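## 4. How patients talked about waiting-room sensors

The survey went to every adult registered at the Drinham clinic, 3,135 people in all, and asked what they knew about the equipment used to manage queues.
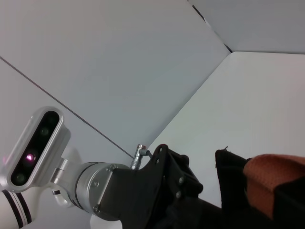

Most of those who replied had not thought about the question before the form arrived. We received 139 completed forms, a low return even for a mailed survey with no reminder, and we treat the answers as a source of themes for the interviews. No percentages are reported for the full patient list.

### 4.1 Words used for the equipment

The form left a blank line for respondents to name the device in their own words. "Camera" was the usual answer. Other people wrote "counter", "beam", "the eye" or "the thing over the door", and several left the line empty but commented on it further down the page. Clindeo, the company that supplies the clinic's queue software, calls its product a "presence sensor" in the notice posted at reception. None of the respondents used that term.

The difference matters for consent. A patient who believes a device records faces will read the notice one way, and a patient who believes it counts bodies will read it another. The notice does not say which is the case. It gives a retention period, a phone number and a postal address, and it is posted at a height that people using wheelchairs told us they could not read from the counter.

Appearance played a part as well. Depth-sensing cameras are a separate class of device from ordinary video cameras, but they also have lenses, and in the one in Figure 2 there are three, set in a row along a glossy black face. In the interviews, people tended to treat any visible lens as proof that pictures were being kept. Explaining that a unit measures distance helped in some cases. In others it raised a new set of questions — who had checked this, and could the setting be changed later without anyone being told?

### 4.2 Interviews

Fourteen people agreed to a longer conversation. Thu Kiều carried out all of the interviews, either at the clinic or at the participant's home, and wrote up notes the same evening. Two of them were done in Vietnamese and translated by the same interviewer. Names used below are pseudonyms chosen by the participants.

Adis, who comes in every month for blood work, had no objection to being counted. His complaint was that the count did not seem to change anything:

> They know how many of us are sitting there. Fine. I still wait an hour. Put another person on the desk.

Đàm took the opposite view. She would accept a longer wait if it meant the ceiling was left alone, and she linked this to an earlier job in a warehouse where breaks had been timed. She said she now sat in the hallway when a chair was free. Avoidance of this kind would not show up in the queue data except as a shorter queue, and the clinic had no other way of noticing it.

Parents with small children said the least about privacy and the most about noise, parking and the lack of a change table. We had not asked about any of these. They are reported here as they came up so often when the interviewer turned to how the room was organized.

### 4.3 Trust in staff and trust in suppliers

Participants drew a firm line between the people behind the desk and the company behind the software. Receptionists were described by first name and were generally believed. When a participant had asked one of them about the sensor and been told it was harmless, the matter was usually closed.

This puts staff in an awkward spot. The receptionists we spoke to had received one page of printed material from Clindeo and no training. One said she repeated what was on the page and hoped it was right. The clinic has since asked for a plain-language version, to be ready by November, and we have passed on the comments about the height of the notice.

**Figure 2.** Depth-sensing camera module with a light grey metallic housing and a silver mounting bracket. A pinkish glow is visible at the middle lens.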